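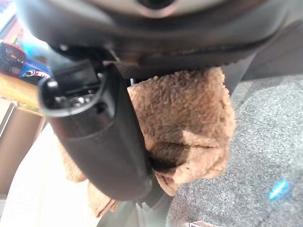
**Lejla Vlachou** escribió:

Pues yo sigo sin creerme lo del vinagre. Llevo leyendo lo mismo en todos los foros de casa desde hace años: media taza en el cajetín, adiós suavizante y las toallas como de hotel. Lo probé un invierno entero y salían igual de tiesas que siempre. ¿Alguien ha comparado de verdad, con dos toallas iguales, o repetimos lo que decía la abuela?

---

**krum_knezevic** escribió:

Yo he comparado, a mi manera. Compré un juego de baño Muna (49 euros, no es el más barato) y separé dos toallas del mismo tamaño. Una siempre con suavizante, la otra siempre con vinagre, las dos a 40 grados con el mismo detergente. Empecé en noviembre.

Resultado: la del suavizante está más blanda al tacto y seca peor. La del vinagre seca bien pero raspa un poco. No hay milagro en ninguna de las dos. Lo que sí noté es que el suavizante va dejando una película, se nota con los dedos cuando la toalla sale de la lavadora — es como cerosa.
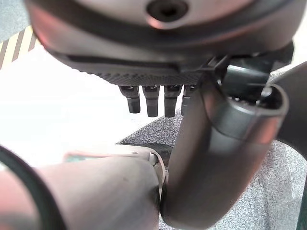

Y esa película no se va con un lavado. Hice dos seguidos sin suavizante y seguía ahí. Al tercero empezó a mejorar. O eso me pareció, que tampoco tengo un aparato para medirlo.

---

**Ankica N.** escribió:

> O eso me pareció

Ahí está el problema, Krum. Si sabes cuál es cuál ya no comparas nada. Que te las doble otra persona y luego dices.

Y otra cosa, el vinagre ataca las gomas de la lavadora. Lo pone el manual de la mía.

---

**krum_knezevic** escribió:

¿Lo pone con esas palabras? El mío dice que no se usen "productos ácidos concentrados", y un chorro de vinagre de limpieza en un tambor lleno de agua no es concentrado ni de lejos. No digo que sea bueno, digo que lo de las gomas también se repite mucho y nadie enseña una goma.

En lo de doblarlas otro tienes razón. Lo haré.

---

**spyros.ivanov** escribió:

Estuve cuatro años en la lavandería del Holtgate y allí no entraba el vinagre ni el suavizante en la ropa de baño. Secadora, y no llenar el tambor. Ya está. La gente mete toallas hasta arriba, las tiende dobladas sobre un radiador y luego le echa la culpa al producto.

El agua también cuenta. En Wikesau el agua es durísima y cualquier algodón tendido al aire se queda como cartón, le pongas lo que le pongas.

---

**Lejla Vlachou** escribió:

Gracias Spyros, es lo primero con sentido que leo en este hilo. Pero no tengo secadora ni sitio para ponerla. ¿Sacudirlas antes de tender sirve o es otro cuento?

---

**spyros.ivanov** escribió:

Sirve algo. Fuerte, cogidas por el lado corto, cuatro o cinco veces. El rizo se levanta. No esperes una nube.

---

**olesia_z** escribió:

Yo venía a defender el vinagre pero por el color. Mi hermana jura que le ha "fijado" el tono de las toallas oscuras y a mí me enseñó unas que parecían nuevas después de 96 lavados (los apunta, sí).

---

**Ankica N.** escribió:

¿Fijar el color? Eso lo hace el tintorero en fábrica o no lo hace nadie. Si el tinte es bueno aguanta y si es malo se va, con vinagre o sin él.

---

**krum_knezevic** escribió: 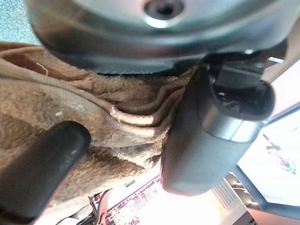

Con lo del color me pasa igual que con lo blando, que no me fío de lo que veo. Una toalla cambia de tono según cómo caiga la luz en el rizo y cada uno ve lo que quiere ver. Fijaos en la marrón: entre los pliegues va del tostado claro al chocolate, y es la misma tela. Si os enseño solo la zona clara decís que está comida por el sol, y si os enseño solo la sombra os vendo el vinagre. Para hablar de color habría que estirarla, sin arrugas, y ponerla al lado de una sin estrenar.

---

**olesia_z** escribió:

Vale, pero las de mi hermana estaban estiradas en la cama. Le pediré que saque una nueva del mismo modelo, creo que guarda una.

---

**Lejla Vlachou** escribió:

¿Y el detergente? En casa usamos el Vidmar en polvo y sospecho que me paso con la dosis. El cacito que trae es enorme.

---

**spyros.ivanov** escribió:

Seguro que te pasas, casi todo el mundo se pasa. Prueba con la mitad durante un mes y no cambies nada más. Nada de vinagre ni bicarbonato, y menos los dos juntos, que se anulan y te quedas con agua salada.

---

**Ankica N.** escribió:

Con agua dura la mitad puede quedarse corta. Mira la tabla del paquete antes de hacerle caso.

---

**spyros.ivanov** escribió:

Las tablas del paquete las escribe quien vende el paquete.

---

**Lejla Vlachou** escribió:

Voy a probar con dos tercios, así os enfadáis los dos. Ya diré algo cuando termine esta caja.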